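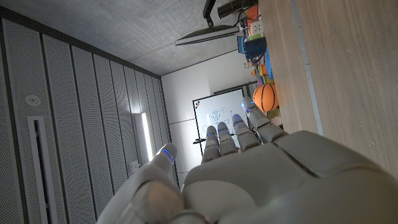 I've been through a lot of ways to keep tools off my bench, and the Griltel magnetic tool bar is the first one that has stayed up longer than a season. I bought two of them in August, put one over the bench and one inside the door of my metal locker, and I've been meaning to write this up ever since.

The one over the bench went up with the screws in the bag. They're fine, a little soft in the head, so drill a pilot hole and go easy. It's a 13 inch bar and mine holds four screwdrivers, two pairs of pliers, a small adjustable wrench and the tape measure (which hangs crooked, but it hangs!). The pull is strong without being silly. You can take a screwdriver off with two fingers, and when you put it back it grabs with a nice solid clack.

The locker one is the version with magnets on both sides, so no screws at all. It holds great on bare steel. On the painted door it slid down a bit every time I pulled the big pliers off, so I stuck a strip of thin rubber behind it and now it stays where I put it. Griltel could easily throw a strip in the package.

My buddy Meifang Tian has the Trastico bar in her garage and we swapped for a weekend to compare. Hers is stronger, no question, and she loves it for hammers. For small stuff I found it annoying, you end up yanking, and the thing you're yanking on is usually a chisel. Hers also has a bare metal face that had already put scratches on my good square. The Griltel has a plastic cover over the face and I haven't seen a mark on anything yet.

Gripes: the end caps are only pressed on and I lost one behind the bench the first week. Steel dust collects along the bottom edge too. I get it off with a wad of masking tape, sticky side out. And it will magnetize your screwdriver tips, so if that bugs you, keep your precision set in a drawer.

I paid 9 dollars apiece for the screw-on kind and a little more for the double-sided. I'd buy both again, and I'm thinking about a third one for the side of the drill press.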